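Chapter 6
Walls, Paint, and the Trouble with White

I painted my first room when I was nineteen, in a color the can called Winter Linen, and I was sure I had picked the safest color in the store. By the next morning it looked like skim milk. By dinnertime it looked like an old tooth. I blamed the paint, then the light bulb, then my roommate, and it took me an embarrassingly long time to work out that I should have blamed the light.

So we're starting this part of the book with walls. You've spent five chapters on floor plans, traffic paths, and furniture sizes, and I know many of you have been waiting for the fun stuff (fabric! tile! lamps!). We'll get there. But a wall is the biggest single surface most people ever make a decision about, and they usually make it in the store, under lighting they will never live with, holding a piece of card the size of a cracker.

What you'll be able to do by the end of the chapter: read a paint chip without being fooled by it, choose a sheen that suits the way a room is used, estimate how much paint to buy, and patch and touch up a wall so the repair doesn't show from the doorway. Key terms are undertone, sheen, light reflectance, and flashing. They're all in the glossary, but try to pick them up from the reading first.

6.1 There is no plain white

Pure white paint hardly exists outside of the base can. Nearly everything sold as white has a little something stirred in - a drop of black, a touch of yellow, maybe some raw umber or blue. That little something is the undertone, and it stays quiet until you put it next to something else. A creamy off-white looks perfectly neutral by itself, and then somebody installs bright white trim and suddenly the walls are butter.

Light does the same kind of mischief. A room facing north (in our half of the world) gets cool, even daylight, and an off-white in there tends to drift toward gray or blue. Turn on a warm lamp after dark and the same wall slides back toward cream. The paint hasn't changed at all. Your eye is comparing it with everything around it, and it does that all day long without asking your permission.

I like to have students look at an off-white wall they walk past every day and name its color in one word. Then I ask them to name it again in one corner, and again near the floor. They almost never use the same word three times. 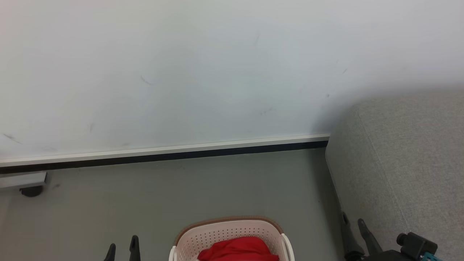 Do I need to repaint an entire wall to get rid of a few scuffs?

Usually a damp sponge and a drop of dish soap will take care of most of them. Try that first, rub lightly, and let the wall dry before you judge it. Go to touch-up paint only for the marks that stay, and use leftover paint from the original can if you can find it.

6.2 Sheen, or how shiny is shiny

Sheen is how much light a dried paint film bounces back at you. The usual order, dullest to shiniest, is flat, matte, eggshell, satin, semigloss, and gloss, although one maker's eggshell can be another maker's satin, so always look at a dried sample.

Flat paint hides bumps beautifully. It also holds on to every fingerprint, and if you scrub it hard you may polish a shiny spot into it, which is called burnishing. Satin wipes clean far better but shows off each dent and roller mark, especially where a window throws light along the wall. For a living room I lean toward matte or eggshell. For a hallway with kids and a bike in it, satin, and I'd spend an extra evening sanding.

My favorite classroom story about sheen comes from a small guesthouse called Skirkska, where I helped with the repainting one November. We had 1,411 square feet of wall to cover and a shelf of half-used cans left over from earlier jobs. Two of those cans had the same color name, Esik, and the same formula on the lid. One was flat and the other was satin. We rolled them onto the same hallway - you can guess the rest. In the morning it looked fine, and by late afternoon there was a big glossy patch beside the stairs that everyone took for a leak.

That patchy look is called flashing. You get it when sheens don't match, and also when fresh paint lands on bare filler that soaks it up faster than the painted wall next to it. Prime your patches.

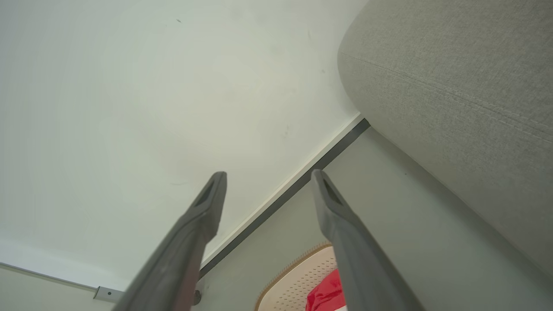

Steinar Laxdal wrote to me after reading a draft of this section that I was being too easy on touch-ups. In his experience a dab of the very same paint will still show after a few years, and he would sooner repaint from corner to corner and be done with it. Mircea Tudose took the other side and told me he touches up with a nearly dry mini roller, feathers the edges, and gets away with it most of the time. I've had it go both ways, so try it low down in a corner before you commit.

6.3 Getting ready to measure

Before the next section, pick one room and make a sketch of it. Write down the width and height of each wall in feet, mark the doors and windows, and note which direction the windows face. My own practice room, the Tulico room in the worksheets, has one long wall with 102 square feet to paint, and we'll carry that number through all the coverage problems. Bring a pencil, since we'll be subtracting windows.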